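Filed under: Short Courses > Shore & Small Boat > Handouts

SMALL BOAT FISHING FOR LATE STARTERS
Handout 4: Tides, drift, and what to do when you are going the wrong way

Revised 6/14/18. Throw out the March version, which had the ebb and the flood switched in two places. Several of you noticed. One of you noticed from the far side of Gomar Point.

1. What the tide table does and does not say

The Stutar tide table gives you the height and time of high and low water at the Stutar town pier. It does not give you the current, and it has no opinion about your afternoon. High water at the pier and slack water in the channel are separate events. In the Lei channel the flood keeps running for nearly 35 minutes after the pier has reached its highest mark, and people who anchor by the table find themselves pointing the wrong way with a sandwich in one hand.

Write both times in your log: the one from the table, and the one when your float line stops leaning. After a season you will have your own correction for each mark. It will be better than mine, which was worked out in a boat with a leaking thermos.

2. Picking a drift

A drift is a straight line you draw on the chart and a crooked one you make on the water. Start upcurrent of the mark, cut the motor, and let the boat settle before you drop anything. Wind counts. A light fiberglass hull with a high bow will sail even when you don't want it to, and if wind and current disagree, the boat will try to please both.

For the Emow ledge, line up the water tower with the left-hand chimney and start your drift there. The bottom goes from sand to broken rock, and the fish sit on the down-current side, out of the work. You want the bait to come over the lip just off the bottom. If you are catching only weed, you are too shallow. If you are catching nothing, see section 5.

If the first drift produces a fish, go back and do the same one again. Beginners catch a good snapper and then move to look for a better place. I have never understood this and I did it for years.

3. Weight

Use as little lead as will keep you in touch with the bottom. Start at two ounces on a slow tide and go up one ounce at a time. At eight ounces, stop, reel in, and wait for the tide to ease. You can fish heavier than that, but all you will feel is the lead.

Line angle is the thing to watch. Straight down is fine. A moderate slant is fine too. Once the line is heading for the horizon, the depth on your sounder has very little to do with where your hook is.

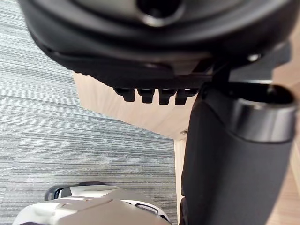

Office chair, underside of the seat.

4. Anchoring on a mark

Anchoring is slower than drifting and more comfortable, right up to the moment you want to leave. Motor upcurrent past the mark, lower the anchor (lower, don't throw), and pay out rope as the boat falls back. In 30 feet of water I want at least 90 feet of rope out, and more if there is any chop. A short rope pulls the anchor up instead of along, and then you are drifting again with extra equipment.

Always anchor from the bow. The stern is low, it is square, and it has a motor hanging on it. A boat tied by the stern in a running tide can fill very quickly, and there is no joke to go with this paragraph.

Around the Emow ledge the rock eats anchors. Rig yours with a trip line or a weak link so that you can get it back from the other end. Keep a knife where you can reach it sitting down.

5. When nothing bites

Check the bait first. Then check the time. The last of the flood and the first hour of the ebb gave me most of the 162 fish in last year's log, and the dead middle of the tide gave me a sunburn. Change depth before you change place, and change place before you change lures. This order saves fuel and also money, though the tackle shop in Gomar teaches it the other way around.

Also accept that some days are like this.

6. For next session

Bring a printed tide table for Stutar, a pencil, and your life jacket. Mark three possible drifts on the Lei chart, with the wind from the southwest, and be ready to say where you would end up if the motor failed. "Gomar" is an acceptable answer. "Home" is not, unless you live in Gomar.

Knots will be tested — wet hands, no looking at the sheet.

More handouts in this course
Handout 1: Choosing a first boat, and talking yourself down a size
Handout 2: Reels, line, and salt
Handout 3: Five knots and one you should forget
Handout 5: Reading the weather over Stutar Bay
Handout 6: Cleaning, icing, and getting fish home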